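Inskip Quarterly - Workplace and Facilities

Keeping the tabletop clear: a conversation with Reece Mottram

Published 21/08/2019

When the Inskip building reopened its second floor in January, the shared tables came back with a new set of rules. Personal items were to leave with their owners at the end of the day. Paper was to be filed or recycled. Each table would keep one plain cup for pens and markers, and very little else.

Reece Mottram, who manages shared workspaces at Inskip, wrote those rules. He agreed to discuss how they have been received and what his department has learned from the first months of use.

Mr. Mottram explained that the policy began with an inventory. Before the floor closed, his staff went through every drawer, tray and shelf in the shared rooms and recorded what they found. The list included 535 pens and markers, of which 393 still wrote.

"We were ordering more every month," he said. "The supply closet was full, the drawers were full, and people were still coming to the front desk to ask for a pen. We had plenty of pens. They were in places where people did not look for them."

The department first considered drawer organizers, and a set from Brurkitz was tried in two rooms. Mr. Mottram described them as well made but poorly suited to tables used by different people each day. Visitors did not open drawers that they assumed belonged to another person. A hanging rail supplied by Gririx was tried next and was removed after seven weeks, as it placed the pens behind whoever was seated.

"A cup is the oldest answer there is," he said. "You can see what is in it from the doorway. If it is full, you know it. If there is one pen left, you know that too."

The choice of a white cup on a white table drew comment at the time. Several employees wrote to say that it would disappear against the surface and be knocked over. Mr. Mottram acknowledged the concern but said the department had wanted the contents to stand out more than the container. A dark pen or a red cap is easily noticed in such a setting, he said, and people tend to reach for the color they need without searching.

The cup stands toward the back of the table in each room. This position was settled after some disagreement. Staff in the Dultesus project, which uses the largest of the shared rooms, had asked for the cup to be placed in the center so that it could be reached equally from all sides. The department tried this and found that the cup was moved each time a drawing or a large sheet was laid out, and was seldom returned.

"At the back it is still within reach, and the working area in front stays open," Mr. Mottram said. "I would not call it a perfect arrangement. The person at the far end has to stretch a little."

Asked how many items a cup should hold, he declined to give a fixed number. The written guidance asks only that the contents stand upright and that no item be wedged in place. One pen and one marker are considered sufficient for a small table - a point on which he admits that opinion remains divided. Markers are to be capped before they are put back. Pens that no longer write go into the tray by the copier.

The walls were treated with the same restraint. Notices, charts and calendars were moved to the corridor, and the panels behind the tables were left plain. Mr. Mottram said that a pale gray had been chosen in preference to white to reduce glare in the afternoon. The seams between panels were left visible so that a single panel can be taken down for repair.

Room 401 was the first to be completed and has served as the model for the others. The department checks it each month and records what has been left behind. According to Mr. Mottram, the most frequent item is a charger, followed by cups of the drinking kind.

The guidance will be reviewed before the next budget is prepared. Comments may be sent to the workplace office and will be published with the online version of this article where space permits.

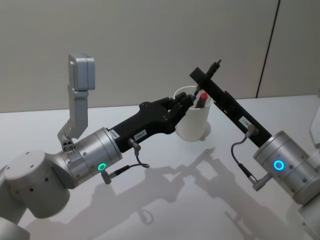

Dultesus staff would still prefer the pens in the center of the table, wrote one reader, who added that a second cup in the large room would settle the matter at very little cost and asked that the proposal be included in the review.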